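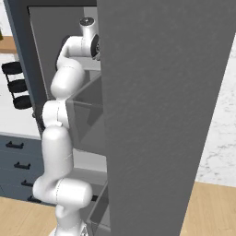
The arm at the open cabinet in the simulated kitchen.

Print this page
E-mail this page

03/09/2022

When the Verano program at Prikier stopped its overnight runs in March, the order came from its own safety desk. The program trains robot arms for kitchen work in simulation before any hardware is used. Of 1,440 runs in one batch, 141 ended in a fault, and the safety lead agreed to discuss them.

"Most were collisions with the door," the lead said. "The planner, which we call Irkis, held a map of the door as closed. Once the door was open, the arm was still working from the old map. In a real kitchen that is a broken hinge, or a hand caught in it."

The faults were not reported at first. The log recorded each run as complete if the arm returned to its rest position, and contact with a door did not change that result. A reviewer at Bognár, the outside firm that audits the logs, asked why the joint loads were so high in 11 of the completed runs.

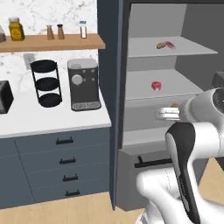

Reaching into the refrigerator

The second group of faults concerned food and dishes. Seven runs were set aside for study - all of them involved a grip that the software reported as closed when it was open.

"The finger position was being read one step late," the lead said. "The arm would move off on the strength of a grip it did not have."

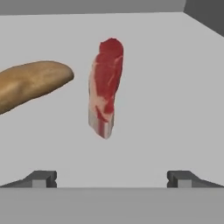

"We now require two readings that agree before the arm may lift. It costs time on every pick, and the schedule people have let me know it."

Runs resumed under a lower speed limit. The door map is now refreshed before each reach, and any contact above the load limit ends the run and marks it as failed. The lead would not give a date for work with a physical arm. "Bognár has to sign the log format first," the lead said, "and they have sent it back to us with questions."

Print | E-mail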